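Testers wanted: two-arm tabletop kit, evening and weekend sessions

Hernine is looking for people to try out Plirner, our two-arm tabletop kit, before it goes on sale in November. No robot experience needed. We mean that. If you can stack dishes you can do this.

What you'd do: sit at the operator station, move the arms by hand controls, pick things up, put them down, hand them from one side to the other. Bowls and cups mostly. Then do it again. Then fill in a short form on what felt wrong.
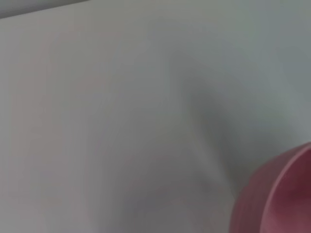 Sessions run 70 minutes with a break in the middle. You get $37 per session, paid same day, plus parking. Most people do three or four sessions, you can stop after one if its not for you.

We are after:
- adults 18 and up, any background
- left handers especially, we are short on those
- people who wear bifocals or progressives (the screen height is something we're still arguing over)
- a few with kitchen or packing line work behind them

Not a fit if you've worked for a company selling a competing kit in the past year. Sorry. Also please no open-toe shoes in the work room.

Each tester gets the same starter tasks, then a free round where you try whatever you like with the items on hand. Slow is fine. Dropping stuff is fine. We want to hear about the grip controls most of all, the last version got complaints that the close was too jumpy and we changed it.

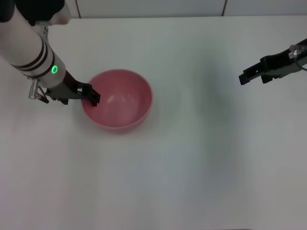 You'll use both arms from the second session on. First one is one arm only, left or right, your pick.

Also open: one part-time session lead, 12 hours a week incl. Saturday. You would greet testers, reset the table between rounds, keep the notes readable. Some lifting. Training is paid. Noreen Gallagher is handling this one, ask for her by name.

Where: MacDonald Building, room 112, use the side door. Buzzer is marked Brista, thats our old name, press it anyway.

To sign up: call or stop by the front desk and leave your name, a phone number, which hand you write with and what evenings you have free. Halyna Tymoshchuk does the scheduling and will call you back, usualy within two days. Spots go in the order we recieve them.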